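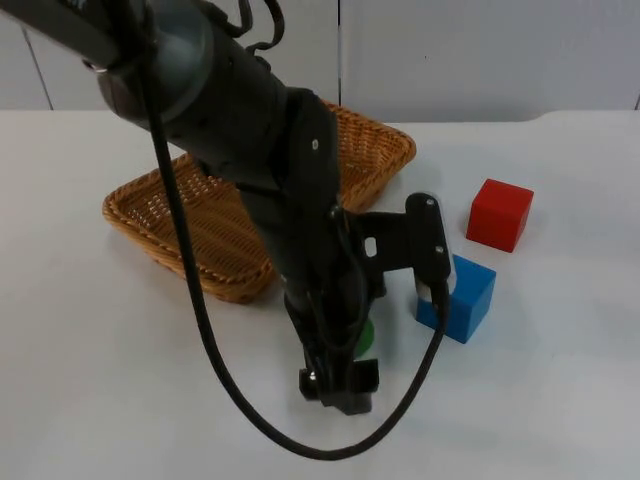

Flomutel opens orders for the Stallow tabletop sorting kit

Flomutel today opened orders for Stallow, a starter kit for schools and small workshops that want to teach pick-and-place work on robot arms they already own. Shipping begins in August.

The kit comes with wooden cubes in red and blue, a green ball, a woven basket and a printed guide with 28 exercises. Early exercises ask the arm to put one named object in the basket and leave the rest alone.
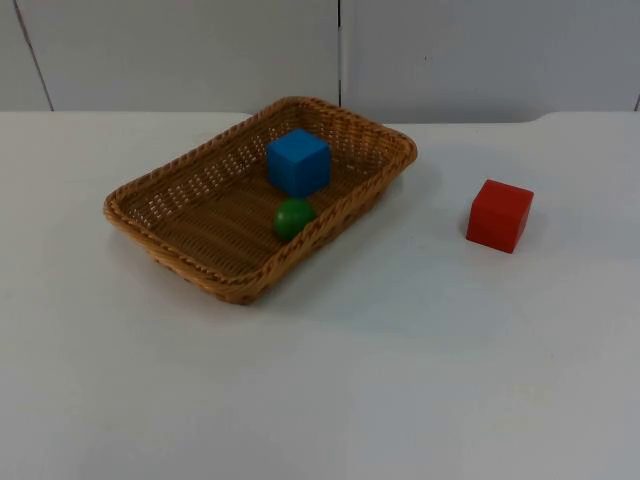 Later ones mix shapes. A cube gives a gripper flat sides to close on, while a ball can roll, so the guide treats the two separately – each has its own chapter on approach and release.

"We wanted parts that a class can set out before the bell and put away after it," said Crescencio Serrano, product manager at Flomutel. "The basket is part of the lesson. Its rim is raised, and the arm has to clear it." 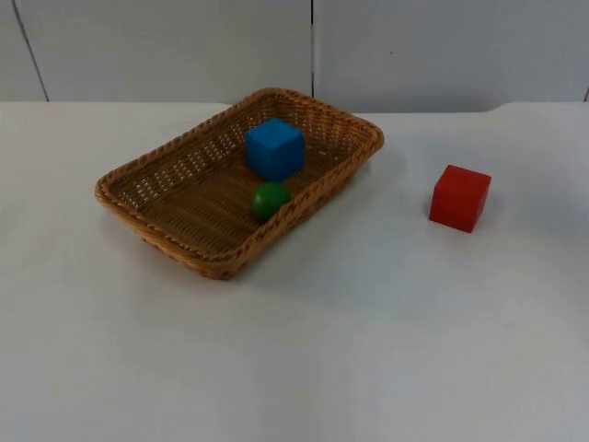
Stallow does not include an arm, a gripper or cameras. The software download covers a single arm or a pair, and it accepts video from a fixed camera, a wrist camera or both.

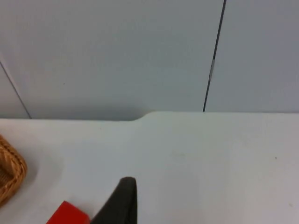
Wrist video is saved with the arm's joint positions, and students can replay a run and mark where the gripper opened or closed.

Stallow was tried out in 102 class sessions before release. Each kit carries a warranty of two years. Schools can request a quote from Valdis Ozoliņš in the Flomutel sales office.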